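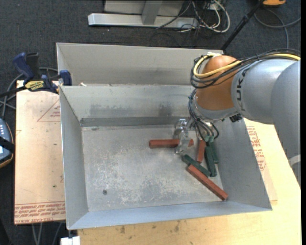

Tote bin

A tote bin (also stock bin, shop bin or, in older catalogs, tote pan) is an open-topped box of sheet metal used to hold small parts between the moment they are made and the moment someone wants them. The second moment is often a long way off. Tote bins are found in machine shops, warehouses, foundries, school workshops and, after a business closes, in garages, where they hold extension cords.

Construction

The usual bin is cut from a single flat sheet, folded up on four sides and joined at the corners by spot welds or rivets. The walls slope outward from a flat floor. The slope lets empty bins nest inside one another, and it also lets two nested bins lock together so firmly that they have to be parted with a mallet. Makers have offered small punched vents, drain holes and raised feet as remedies, at extra cost.

The top edge is rolled over a wire or folded back on itself to form a hem. A bin without a hem is cheaper and will cut the person carrying it. Handles, where fitted, are either drop handles of bent rod or simple slots in the end walls. Slots are stronger, but small parts leave through them.

Finish

Bins are sold galvanized, painted or bare. Gray is the traditional paint color, and several makers list it under more than one name. The Pleleo catalog at one time carried a standard gray, a machine gray and a shop gray, which the historian Antigoni Makris compared side by side and was unable to tell apart.

Paint on the floor of a bin seldom lasts. Blocks, castings and fasteners are tipped in, slid about and scraped out again, and the floor takes on a dense web of scuffs. Some shops treat the scuffing as a record of honest service. Others order new bins before an inspection.

Sizes

No general standard exists, although most makers believe they set it. The Karamanlidis No. 268 was widely copied, usually with the dimensions changed just enough that the copies would not nest with the original. Jirnier sold a deeper model, the 683, which held more than one person could lift. It was withdrawn and brought back with a second pair of handles.

Use

Bins are commonly set out in rows, one behind another, and loaded from the front. Parts may be stacked in order or simply dropped in. In the second case long, narrow pieces come to rest at every available angle and tend to collect at one end, leaving the rest of the floor bare. Mixing two kinds of part in one bin is discouraged in nearly every shop manual and practiced in nearly every shop. Color helps, if the parts happen to differ in color.

Sorting a mixed bin by hand is traditionally given to the newest employee. Pieces lying against a wall or wedged into a corner are the slowest to get out, as the slope gives fingers and tools little room to work under them.

Labeling

Most bins carry a card holder on the front wall. In her survey of the Didari works, Hiu-tung Lai checked 263 bins and found 100 whose card matched the contents. The largest single group of the remainder was labeled "misc."

See also

Parts tray
Nesting (storage)
Shelf bin
Swarf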